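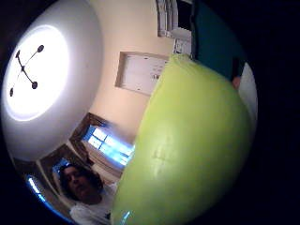
Why Do Things Have Shadows?

Light travels in straight lines. When it hits something it can't pass through, such as your hand, it stops. The space behind your hand gets less light, and that darker patch is a shadow.

Clear glass lets most light through, so its shadow is faint. A book lets none through, so its shadow is dark.

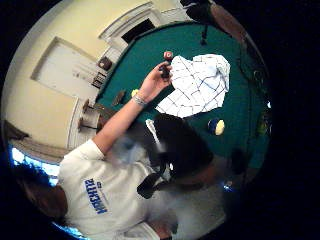 Shadows also change size. Hold your hand close to a lamp and the shadow on the wall is big. Move your hand toward the wall and the shadow shrinks.

Try it yourself

You need a flashlight, a ruler and a small toy. Stand the toy 35 inches from a wall. Put the flashlight on the floor behind it and turn off the room light. Measure the shadow. Now slide the toy 4 inches closer to the wall and measure again.

Outside, the sun makes the shadows. They are long in the early morning, short near noon, and long again before sunset.

Words to know
Opaque: lets no light through
Transparent: lets light through clearly

Written by Maricruz Robles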